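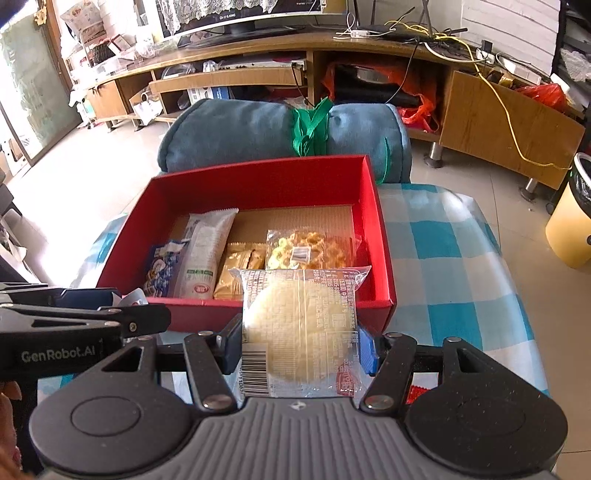
What is the difference between the mid-market rate and the rate a transfer company gives me?

The mid-market rate is the midpoint between what banks are buying and selling a currency for at that moment. The rate a transfer company gives you is usually lower, and the gap is part of what you pay, on top of any fee listed separately.

Money Abroad Forum > Sending and Receiving > Dollars to Dong, which service?

tallgrass_ed
Posted May 8, 2021
I need to send money from the US to a bank account in Da Nang. It's a deposit on an apartment, and the landlord wants it in dong. I got quotes from two services for sending $1,000.

Plundesar says no fee, and the $1,000 is the whole cost.
Primuletti would take $1,027 from my account. They list the $27 as a transfer fee.

Plundesar looks cheaper, but my wife's sister used them in October and thought the amount that arrived was low. Is there something I'm missing? I've only done this within the US before.

Sadia Sethi
Moderator
Compare the amount in dong at the other end. Ignore the word "fee" for now. Put the same total cost into both sites, so $1,027 into Plundesar, and see which one delivers more. Do it within a few minutes so the rate hasn't moved much between the two.

Also check whether each quote is guaranteed or only an estimate. Some services fix the rate when you submit. Others fix it when your money reaches them, and if you pay by bank debit that can be days later.

quarterroll
What Sadia said. "No fee" services make their money on the rate. I looked at Plundesar last year for a different currency and their rate was 2 percent under the mid-market one. It isn't hidden exactly, but they don't put it on the first screen either.

tallgrass_ed
OK, I did that. With $1,027 in both, Plundesar delivers more. The difference is small, maybe enough for lunch. So the markup must be less than the $27.

quarterroll
Then I was wrong about that route. Was that their first-time customer rate? They had one when I signed up, and it went away after the first transfer.

tallgrass_ed
It says "welcome rate" in gray under the quote. I didn't notice it.

Hwa-young Koo
I would be careful about treating the mid-market rate as the fair price for dong. It's a useful yardstick for the big currencies, but the dong isn't traded freely outside Vietnam and the published midpoint is not a rate you or I could get anywhere. I've sent money to Hanoi for years and no service has come very close to it. A gap that would be bad for euros can be normal here.

My usual service is Stirnix. The rate is average, but the receiving bank has never held up a payment, and for a deposit with a deadline I care more about that.

quarterroll
I don't agree. The midpoint is the same yardstick for everyone, so it still tells you who is charging more. If all of them are far off it, that just means all of them are expensive.

Hwa-young Koo
You can rank them by the amount delivered and get the same order without looking at the midpoint at all. My point is that people see the gap on a converter page and assume someone cheated them. Then they wait weeks for a better rate that isn't coming.

quarterroll
Fair enough on the waiting. I still want to know what I'm paying.

Sadia Sethi
Moderator
You're both answering different questions. For picking between two services today, use the amount delivered. For working out what a transfer costs you overall, use the midpoint. Please keep it to that and let's get Ed his apartment.

Ed, two more things to check. Ask the landlord for the account name exactly as the bank has it, in the same order. And ask whether his bank takes anything off an incoming transfer. If the deposit has to be an exact amount, a deduction at that end will leave you short.

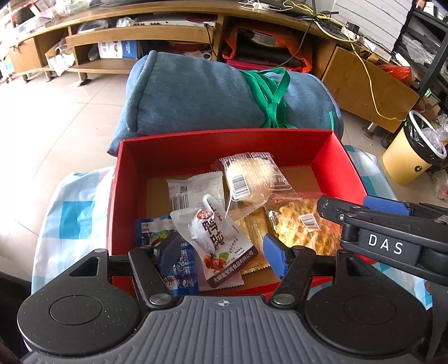 Snack packets in a red cardboard box

bexfromtoledo
Jumping in with a similar question. I have $89 worth of dong in cash left from a trip. My bank won't take it, and the airport counter offered me so little that I kept it. Is there any way to get this changed by mail?

Hwa-young Koo
Some currency shops take notes by mail. With that amount, the postage and their rate will eat a good part of it. Do you know anyone going over? Sell it to them at whatever rate you both agree on. That's what I do with mine.

dimeadozen44
I used a mail-in shop once for a mix of notes. The money did come, but it was less than the estimate because they refused two notes with torn corners. Check the condition before you send anything, and get tracking.

bexfromtoledo
Mine are all in decent shape. I'll ask at work, there's a guy whose parents go back every year.

tallgrass_ed
Update for whoever finds this later. I asked the landlord and his bank does take a small charge off incoming transfers. He said he doesn't mind covering it. I went with Plundesar on the welcome rate. The quote is locked until tomorrow night and they're asking for a picture of my license before they release it.

quarterroll
The license check is normal. Do it right away so it clears before the lock runs out. If it doesn't, they'll requote you.

tallgrass_ed
Sent it just now. For the rent payments I'll compare again without the welcome rate, and I'll look at Stirnix too. Hwa-young, do they let you set up a monthly transfer?

Hwa-young Koo
They do, but the rate is set on the day each one goes out, so you can't lock it ahead. I send mine by hand each month. It's under Payments, then Schedule, if you want to look.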